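十月，星期二，晚上

外面下了一整天的雨，窗台上的薄荷倒是精神，叶子都支棱起来了。我泡了壶茶，本来想早点睡，可是脑子里还在过那张采购表，干脆坐下来写一写，写完了大概就能放下了。

早上到得比平时早，Gönül 已经在了，桌上摊着三家的报价单，旁边一个咬了一半的芝麻圈。她一看见我就说，Ekura 那边回信了，手臂的价格不动，但是运费可以重新谈。我连外套都没脱就凑过去看。这封信我们等了那么久，等到真来了，内容其实就两行字，末尾还祝我们秋天愉快。我跟她说，这么客气的人，应该还能再谈一轮的吧，她笑我太乐观。她做采购做得比我久，见过的客气信大概能糊一面墙。

今年的设备预算，说多不多，说少也够人头疼的。大头是再添一个双臂工位，跟现在这个一样的配置，手臂、底座、夹爪、腕上的小相机，这些都好算，有单子可查。难算的是零零碎碎的东西：线缆护套、转接线、螺丝、备用的手指。去年做表的时候我把这些统统塞进“其他”，写了一个自以为很宽裕的数，结果夏天还没过完就见了底，后面几个月买什么都要写说明，写得我都快成散文家了。今年我下了决心，把“其他”拆开，一项一项地列，哪怕列得啰嗦一点（我本来也就是个啰嗦的人）。

手指这一项我跟 Apolinar 争了一上午。也不算争，他说话慢，我说话多，听上去像争。他的意思是白色的打印件自己打就好，材料便宜，坏了当天就能换；我的意思是打印机也有累的时候，人也有，上个月有两个晚上是他自己守着机器到十点多的，这个时间从来没有进过哪张表。Hendau 报的成品手指一副 213，看着是贵，可是人家带安装件，拿来就能装。最后我们各退一步：常用的还是自己打，另外买两副成品放在柜子里，专门应付那种偏偏在要紧时候坏掉的日子。他想了半天，说行，然后又补一句，要是尺寸不对他可要退的。我说当然，退货单我来填。

交货期也是一件。Ekura 写的是 40 天，Gönül 说照她的经验要再加上报关，还要加上 Balport 港口那边永远说不清楚的排队。我把日子在日历上往后数了数，数到了年底，正好是大家都想休假的时候。谁来收货呢，谁来拆箱呢，那么大的箱子总不能堆在走廊里。我先把自己的名字写上了，妈妈要是知道了肯定又要念我。

下午就没再碰报价单，去工位旁边坐了好一会儿。做表做久了，数字都飘起来了，手臂在我眼里变成一行字，夹爪变成另一行字，非得回到机器跟前才踏实。我带着本子，看到什么就记什么：这根线的护套要不要算两份，那颗螺栓是什么规格，玩具和道具要不要单列一项。存了三张在本子里，给自己看的。 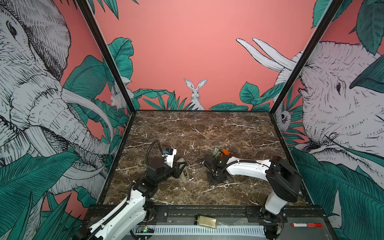
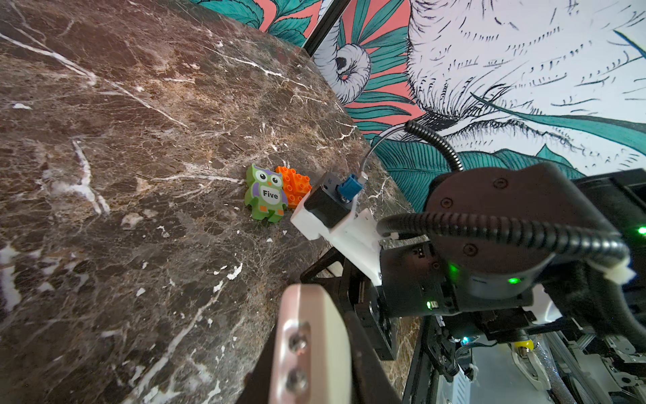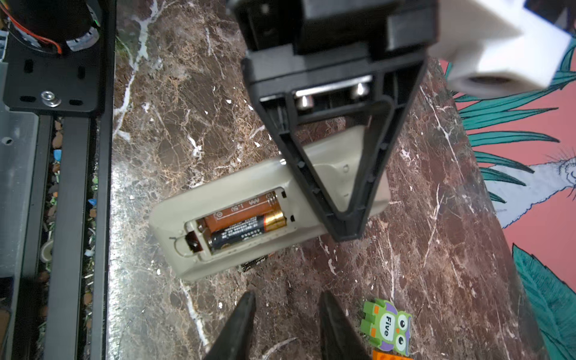 大理石纹的台面，下午的活儿。最后一张里是遥控器，背面朝上，电池仓敞着。

我真是喜欢那几面画了大象和兔子的墙。Gönül 头一回看见的时候问我，新工位是不是也要画墙，画墙的钱走哪一项。我当时以为她开玩笑，今天才发现她真的在表里给我留了一行，写着“背景板”，后面空着。这个人啊，嘴上硬，心里什么都替你想着。我查了一下，印好的板子也有人做，Contreras 那家小店就接，报价比我想的低，就是颜色要先看样。我倒想换个题材，海里的东西，鲸鱼啦章鱼啦，Apolinar 说他没意见，只要别反光就行。

说到反光，台面也得想一想。现在这种深色大理石纹的面我看着好看，拍出来纹路也丰富，可是新工位要不要用同样的呢？用一样的，备件和夹具都通用，省心；换成别的，素一点的浅色面，数据就多一种样子。我们三个站在那里讨论了好久，谁也没说服谁，后来茶水间的水开了，就散了。我在表里两种都写上，先按贵的那种算。这是我爸爸教我的，他装修房子的时候就是这样，凡是拿不定主意的都按贵的算，最后剩下的钱请全家吃了一顿鱼。

道具那一项我写了 150。Gönül 问凭什么是这个数，我就把本子拿给她看：小玩具，积木，记号笔，遥控器，玻璃罐，还有电池。电池！这个最容易忘。遥控器看着是个不值钱的小东西，可只要任务里有跟电池有关的步骤，就得备好几个牌子、好几种颜色的，后盖也得有富余的。我小时候家里那只遥控器的后盖就丢了，用胶带粘了好多年，胶带发黄了再换一条，我奶奶还给它缝过一个布套子。这样想想，后盖是该写进预算里的，她老人家要是在，一定同意。

那只绿色的小猫头鹰我今天格外多看了两眼，肚子上写着“Five”，圆眼睛，一副什么都懂的样子。我想给新工位也配一只，就是不知道这种还能不能买到同款。Apolinar 说这种东西不用走采购，周末去旧货市场转转，比走流程快。话是没错，可是旧货市场没有发票，到时候又是我写说明。算了，这只我自己掏钱，就当送给新工位的见面礼。

还有一件小事要记下来，免得明天忘了：腕部的小相机，这次要多报。现在的做法是坏了再买，可一等就是好些天，等的时候两只手臂就只能闲着一只，看着心疼。我报了 5 个，做好了被砍到三个的准备。Gönül 说她不砍，她要我在备注里写清楚接头型号，因为上回有一批的接头跟线对不上，来来回回地换，快递员都认识我们了，进门先问今天有没有要退的。型号我下班前抄好了，夹在报价单第二页。

线缆护套也一样，黑的那种波纹管，按米买还是按卷买，Apolinar 坚持按卷，说剩下的总会用掉。我打开柜子给他看，柜子里有半卷是前年剩的。他看了看，很平静地说，你看，还在，多好。我拿他一点办法也没有，就按卷写了。

晚饭吃的是昨天剩的萝卜汤，加了把粉丝，味道比昨天还好些。吃的时候又想起培训费没有算进去。新工位来了总要有人学怎么用，Ekura 的人上门一天要收钱，远程的便宜，可是隔着屏幕看人家指着一颗螺丝说“就是这颗”，我实在是看不明白。我想报上门的那种，哪怕只来一天。明天先问问 Gönül 的口气，她要是皱眉，我就把背景板那一行往后挪一挪，鲸鱼可以晚点来。

表还差两栏没有填，一栏是保险，一栏是电费。电费要去问楼下，保险要等 Ekura 把箱子的尺寸发过来。明天要带的东西：计算器，卷尺（量走廊，看箱子放不放得下），再给 Gönül 带一罐薄荷，她上次说想在办公室养一盆的，我都答应她多久了。

茶凉了，雨还在下。阳台的窗户得去关一下。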